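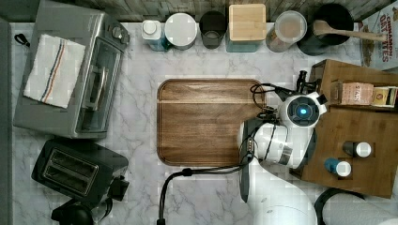 Will anyone lose their job to the new breakfast arm?
Everyone on the kitchen team at Iltham is keeping their post and their hours, and the arm takes on the dull fetching and laying out.

Reloma is delighted to share news from Iltham, our staffed guest house in Pradville, where a robot arm has joined the morning shift. It works at the same marble-patterned worktop our team has always used, with the toaster, the chopping board and the canisters all in their usual spots.

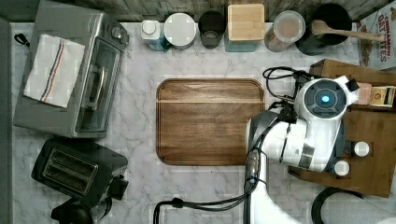 2 min read

28/04/2023 - Breakfast at Iltham means 700 trays in a busy month, and a great deal of reaching and carrying before most of us are awake. "I used to be worn out by the time the first guests came down, and now I get to sit and have a proper chat with them," said Marloes Mulder, who runs the kitchen (and has done so, very cheerfully, for years). The arm was set up by our good friends at Farías, and all 24 members of staff have had a morning's training with it - with plenty of toast, naturally!

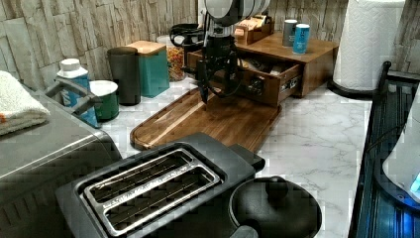 Who decides what the arm does each morning?
The cook on shift picks the jobs and can stop it at any time.

Jozef Van Wijk, our operations manager, will be gathering the team's thoughts over the summer, and the rota will be looked at again in September. Other guest houses are very welcome to get in touch with him at the Pradville office and arrange a visit.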